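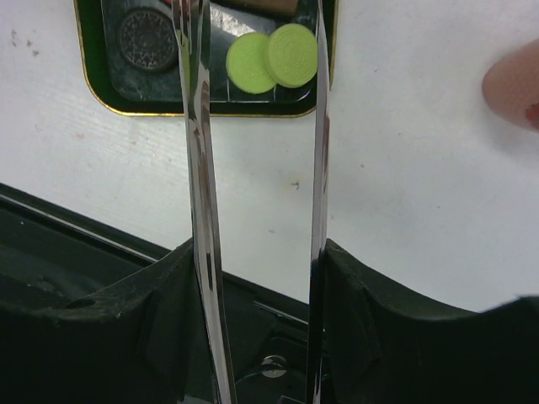
Tanveer Rana wants to know if 1,008 is the real number or if I rounded it up to sound good, and also whether a postcard with no stamp on it should count.

Sat 1 December
Bastian Diekmann

OK so, the real number! It's 1,008 and I'll stand by it. My second graders at Sornach Elementary set out to get 1,000 postcards for the hallway map and on Thursday the mail came in and we went right past it. I was on lunch duty and heard the yelling from the other end of the building.

And yes, Tanveer, the one with no stamp counts. The kids voted. It came in an envelope with a letter, so somebody paid for a stamp, it just wasn't on the card. There was a lot of debate over this and I let it run well into math.

For anyone new here: back in July I was moving my classroom and found a shoebox of old postcards in the bottom of a filing cabinet. No idea who left them. I put one on every desk for the first day of school and told the kids to find out where it came from.

That was meant to be a one-day thing. A warm-up! Then Imero (she's seven, she runs the place) put her hand up and asked why we couldn't get some of our own, with our names on them. I said sure, how many do you want. She said a thousand.

So we wrote letters. Every kid wrote to one person they knew and asked that person to send a card and tell a friend. The spelling was all theirs. One grandma got a letter asking her to "please send a poscard or too" and she sent eleven.

The first two weeks we got hardly any and I was quietly planning a speech about how trying hard is what matters. Then one Monday there was a rubber-banded stack in my mailbox as thick as a sandwich, and I got to throw the speech away.

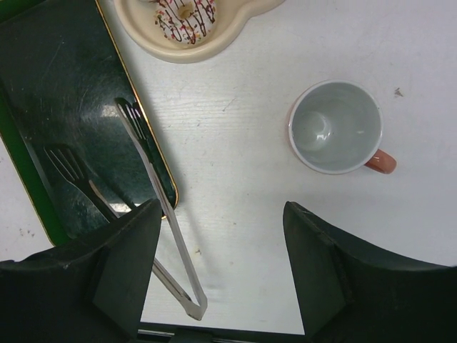

Donut on a plate, mug empty.

Farthest card so far on our own side of the map is 2,780 miles. We measured with string and the scale bar, so please don't write in to tell me it's off. The string stretches. We've talked about the string.

What I didn't plan for was the reading. Kids who will fight me over a page in the reader will stand in that hallway for ten minutes trying to work out somebody's cursive. I have one boy who now reads cursive better than his big sister and has told her so, many times.

They've got favorites too. There's a card with a goat on it from a woman named Norkell, who wrote that she'd never had mail from a child before and would we please write back. We did write back. Thirteen of us wrote back. I hope she has a big mailbox.

Also a very serious card from a man who used all the space to explain how a canal lock works, with arrows. We tried it out at the water table with two cutting boards and got the floor soaked. Sorry again to the kindergarten room next door, whose rug got the worst of it.

A few of you asked about the map itself. It's bulletin board paper, four sheets wide, and we drew the outlines off the projector after school. It has been fixed with tape so often that the middle is mostly tape. Greenland came out huge – blame me for that one, I bumped the cart.

Sial, our student teacher, had the idea of sorting the cards by what's on the front once the map filled up. Most popular is still beaches. Second is churches, then animals. There is a group called "just a hotel" and it's bigger than you'd think.

Do we stop now? I asked them Friday. I thought they'd be ready to move on and I had a nice unit on magnets all set to go. There was silence and then somebody at the back table said "two thousand."

So the magnets start Tuesday and the mailbox stays open. If you want to send one, write big, print if you can, and tell them one thing you can see from your window. They really like the window ones. No need for a return address unless you'd like a letter back, and if you put one you will for sure get a letter back.

Families, the hallway is open before the bell all next week if you want to come see the map. Your kid will want to show you their card. Give yourself more time than you think, mine took a parent through the whole beach section yesterday and they were both late.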